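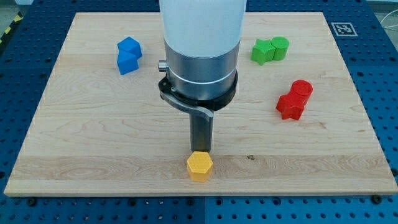 Astbridge Play Library
Progress report to the Kokkonen Fund, second period
Prepared by Cadi Pritchard

Purpose of the grant
The grant pays for replacement wooden and coloured block sets, flat boards to use them on, and the time needed to check and repack sets when they come back from families and nurseries.

Work done since the last report
We have sorted all the blocks held in the back store. They had been kept in mixed crates, and it was not possible to say which sets were complete. Shoaib Ansari and Raili Väisänen went through the crates by shape first and then by colour. Cubes, triangular prisms and hexagonal prisms now have separate trays, and sets are made up from the trays against a printed card.

At the end of the sort we had 76 complete sets ready to lend. Pieces with chips or splits were taken out. Those that could be sanded have been sanded and put back, and the rest have gone.

The hexagonal prisms were the shape we were shortest of. Yellow ones in particular go missing, and we have ordered extra from Tralelent. The first delivery was the wrong size and did not match the older pieces when stood next to them. Tralelent took it back without charge. The second delivery, in April, was correct.

Boards
We tried several surfaces for the building sessions. Carpet tiles were quiet but the smaller pieces would not stand up. Maple boards laid flat on the table have worked best and we intend to keep to these. The pale wood makes the blue and yellow pieces easy to pick out, which was a request from two of the nurseries. Vilho Mustonen has rounded off the corners of the newer boards and oiled them. The oil needs a full night to dry, so boards done in the afternoon are not available the next morning until ten.

Lending
We lent sets to 60 households in this period. Returns are mostly on time. The Jerkotport branch has asked for a standing loan of ten sets and we have agreed to this until the summer, when we will look at it again.

Spending
Of the 2000 pounds awarded for this period, 700 remains. Most of the underspend is on storage, where we used shelving we already had. We would like to move it to the line for boards and would be grateful for your agreement in writing.

Next steps
Finish the printed cards for the larger sets. Oil the remaining boards. Replace the lids on the trays, several of which no longer close. Cristóbal Pereyra will take over the loans book from me in the next period, and questions about sets on loan should go to him.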